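Home Vacancies Studios Members Contact
Search this site Go

Call for participants: clearing and tidying shared tables

Skinari is looking for people who will take part in our study of shared tables, starting in October 2021. It is a paid call, open to all adults who eat, work or wait at a table that is not their own. You do not need any experience in cleaning or catering, and you do not need to be a tidy person. We would be glad to have some untidy ones.

My name is Catarina Tavares and I coordinate the study from the Antunes building. I have written this page myself, so please write to me if some part of it is not clear.

What the study is

Skinari manages shared break rooms for small offices. In every one of them we receive the same complaints, and most of them concern the table. Somebody finishes a drink and leaves the can. Another person comes, sees the can, does not know if there is still something in it, and sits at the other end. By four o'clock there is no good place left to sit, although the room is nearly empty of people.

We tried notices on the wall and we tried larger bins. The notices were read for one week. With the bins we learned that people do use them when they stand up to leave, but very seldom in the middle of a break. So now we want to look closely at the small decisions: when a thing on the table becomes rubbish, who feels allowed to take it away, and where it goes after.

The study is called Tunurico. It continues until the end of February, with a pause over the winter holidays.

What you would do

You would come to the Antunes building for 11 sessions, normally one each week. A session takes two hours. In the first part you have a break as you would have it at work: you sit, you drink and eat something, you read or talk. In the second part you clear the table together with the other participants, and you sort what is there. At the end you fill in a short form, on paper, with your own words.

The things on the table are very ordinary. We use drink cans, snack packets, paper cups, napkins, sometimes a plate with crumbs. We do not use glass and we do not use anything sharp. The tabletops we work with are mostly dark and glossy, and we chose them for a reason. A shiny surface shows every ring and every fingermark, and we want to know if this makes people wipe more often or if they give up sooner.

A typical moment is two opened cans, one Coca-Cola and one La Croix, and a small blue snack packet lying flat beside them. It does not look like much. But in our trial session the participants could not agree if such a table is "in use" or "abandoned", and the discussion took longer than the clearing.

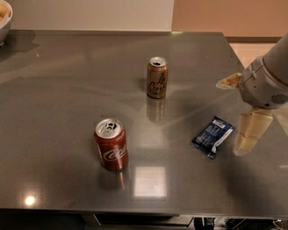
Who we are looking for

We have 14 places. We would like to fill them with people of different ages and different habits, so please do not decide for us that you are the wrong person. You can apply if:

- you are 18 or older
- you use a shared table at least twice in a normal week, at work, at college, in a library café or in a similar place
- you can follow a conversation in English. It does not have to be perfect English, mine is not either
- you can come to the Antunes building on most of the session days
- you are comfortable with other people eating and drinking near you

People who clean or clear tables as their job are very welcome. In the trial session we had one person who worked many years in a canteen, and she noticed things that the rest of us walked past. For example, she always lifted a can by the top edge before she decided anything, to feel the weight of it. We have now a question about this on the form.

If you use a wheelchair, or if standing is difficult for you, you can do every part of the session seated. Please tell us before the first session and we will choose the table height with you. If you have a food allergy, write it in your application. You may also bring your own drink and snack, as long as they are closed when you arrive.

What we offer

Each participant receives 400 euros for the whole study. The sum is paid in two halves, one before the winter pause and one after the last session. If you have to stop before the end, you are paid for the sessions you attended, and you do not have to give a reason.

Drinks and snacks are free in all sessions. We also pay your bus or tram ticket if you keep it and hand it in on the same day. Parking is not paid — there are very few spaces and the neighbours need them.

At the end you will receive the written report. We will also invite you to an evening where we show what we have found and what will change in the break rooms. You can bring one guest.

Your information

The forms carry a participant number and not your name. Your contact details are kept apart from the forms and we delete them after the last payment. We do not tell your employer that you are taking part, also when your employer is a customer of Skinari. If you want your forms removed, you can ask for it at any time until the report is finished.

How to find us

Sessions take place in room 1101 of the Antunes building. Please use the side entrance next to the company Grusten, and take the lift. The main door looks more inviting but it leads only to the car park stairs. There are hooks for coats in the corridor, and a sink where everybody washes hands before and after.

How to apply

Write an e-mail or a normal letter to Catarina Tavares at Skinari. Half a page is enough. We would like to know:

1. Your name, your age and how we can reach you.
2. Which shared table you use most, and who else uses it.
3. What you do with an opened can that is not yours, when you need the place where it stands. There is no correct answer to this one — please write what you really do.
4. The weekdays and hours when you can come.
5. Anything we should know about food, health or access.

Please do not send a CV or a photograph of yourself. If you know another person who would like to take part, each of you should send a separate application. Two people from the same office can both be accepted, but we will place them in different groups.

I answer all applications, also the ones we cannot accept. If there are more suitable people than places, we keep a waiting list, and in the trial session we did have to use it. Before the first session I will telephone every accepted participant for a short talk, and you can ask your questions then, or you can put them already in your application.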